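Velden Table Clearing Add-on: Set-up Guide
Section 4. Teaching the arm to tidy a table

Read this section before you promise anyone a clean kitchen. The Table Clearing add-on picks small objects off a flat surface and puts them in a basket. It does this slowly, and on most runs it does it correctly. It does not wash, wipe, fold or sort, and it has no opinion about whose mug that is.

You will rehearse the chore in the Hemar simulator first. Dropping a simulated apple costs nothing and leaves no mark on the floor. If you skipped Section 3 (installing Hemar), go back to it now. We'll wait.

4.1 Before you start

You need:
- The Hemar simulator, with the Bondthorpe table scene loaded
- The Salminen grasp library, version 2 or later
- A free evening

The grasp library holds 2,907 stored grasps. This sounds like a lot until you hand the arm a spoon.

NOTE: The scene file takes almost 2 minutes to load the first time. The progress bar will stop near the end and appear to have given up. Leave it alone.

4.2 Setting up the chore

1. Open the Bondthorpe scene and select Reset Table.

2. In the Targets panel, tick the objects you want moved. For a first run, tick one. The apple is a sensible choice, being round, firm and unlikely to spill.

3. In the Destination panel, select the basket. If you leave this blank the arm will pick up the apple and hold it until you come back. We have had support calls about this.

4. Set Speed to Low. A person clears a table like this without putting down the phone. The arm is not a person, and High is there mainly for people who like to watch things roll.

5. Press Rehearse and step through the run with the arrow keys. Pause wherever you like and compare your screen with these views of the table. 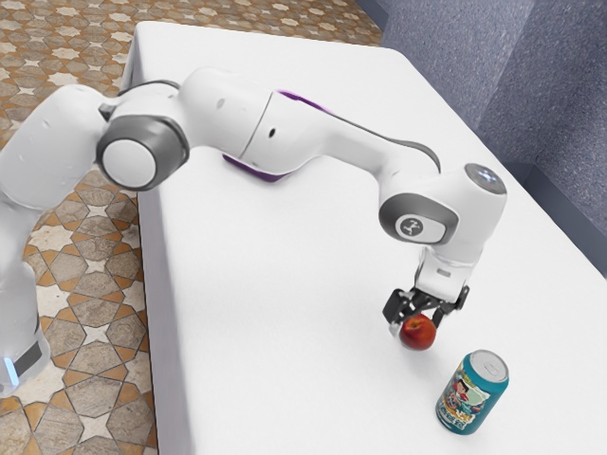
Gripper pointing straight down, one finger on each side of the apple.
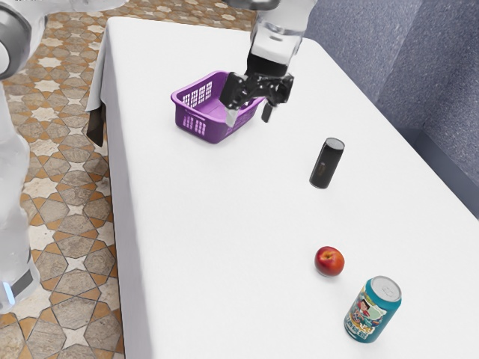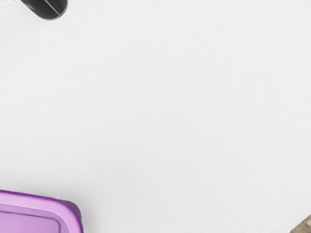 6. Check the grip. Pause at the moment the fingers close. You want a finger on either side of the fruit. If both have ended up on the same side, the arm is about to push the apple along the table, and it will report this as a success.

7. Check the clearance at the basket. Pause while the gripper is over or near the rim and switch between views. A fingertip that seems to be over the rim from one side may be well clear of it from another. Raise Approach Height if you are in any doubt.

8. Check the close overhead view. It covers only a part of the table, and an object at its border may be partly out of sight. The software treats half an object as a whole one of a peculiar shape. If a target is cut in two, move the viewpoint before you continue.

9. When you are satisfied, press Save Run. The file name is assigned automatically and can't be changed. You will come to know it well.

CAUTION: A good rehearsal is not a good chore. Simulated tables are level, simulated lighting is kind, and simulated children are not supplied. Always stand within reach of the stop switch the first time you send a saved run to a real arm.

4.3 What to expect

Our own test log for the February 2019 release covers 137 rehearsals with a single round target. Most ended as planned. The failures were mainly early releases, where the gripper let go a little before it had arrived anywhere.

Cans are harder than fruit. A full one and an empty one look the same and weigh very different amounts, and the arm finds out which it has after it has started lifting. Set Grip Force to Medium and accept a dent now and then. Open drinks are not supported. Please don't write to ask how close to supported they are.

Tall, smooth cylinders should be gripped low. Use the Grip Point slider and keep it in the bottom half.

4.4 If the run stops

"Target lost": The object has moved or is hidden behind the arm. Select Reset Table and try again.

"No path": The arm can't reach the basket from where it is. Move the basket closer. Yes, you could also put the apple in it while you are there.

"Chore complete" with objects still on the table: Those objects were not ticked in step 2. Tick them and repeat from step 4.

Continue to Section 5, Sending a saved run to the arm.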